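Re: [collect] how many demos before the first training run?

Somebody on the list wrote:

> We're at 298 demos for the container task and the Gondal folks say
> they had 4,000 before they trained anything. Is it worth running
> what we've got, or do we just keep collecting? Also, are you all
> keeping the ones where the grip slips?

Train now! Seriously, don't wait. We did our first run at Kurnstead with 53 (yes, 53) and it was terrible, but it was terrible in a way we could use. The policy went for the same spot on the table no matter where we put the container, and one look at our starting positions told us why. We'd been setting everything down in the same place out of habit.

After that we moved things around between takes and got a lot pickier about the two-handed stuff, where one gripper waits while the other goes in. If the waiting one wanders, the model learns to wander too.
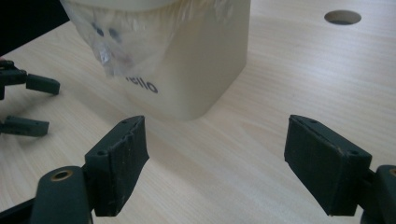

As for slips, I keep them if the person recovers and finishes the task. If they give up, it goes in a separate folder and stays out of training. Nedberg does it the other way and throws out anything with a slip in it, and their policy just sort of freezes when it loses its hold, so I'm happy with our way (though they'd argue).

We're at 998 now, and I'd guess a third of the early ones should be redone. Clear plastic is still our worst case by a mile. If anybody at Lornano has a trick for it, please post it, I've been fighting with it since June.

One more thing, write down who recorded each take. We didn't at first and I'm still sorry.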